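Ivia repair night, Thursday, talk notes

Slide 6
Start with the lever! People think the processor is the scary part, but I love this bit. Thumb on the lever, push down a little, then out to the side, and let it rise slowly. Ask who has opened a workstation before (hands up, wait for it).
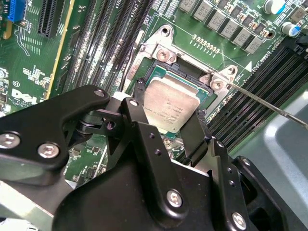
Next comes the metal frame. It swings up on its hinge, so give it room and keep sleeves away. Mention the spare boards from Cantero, they're great to practice on.

Slide 8
Slow down for this one. Hold the chip by its edges, keep it level over the socket, and never touch the contacts. I could talk about sockets all night, so watch the clock: 11 minutes left by now.
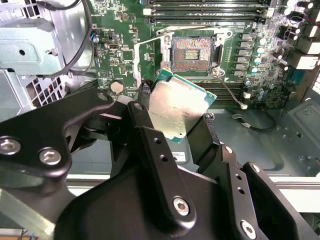
Processor above the motherboard, socket open, load frame raised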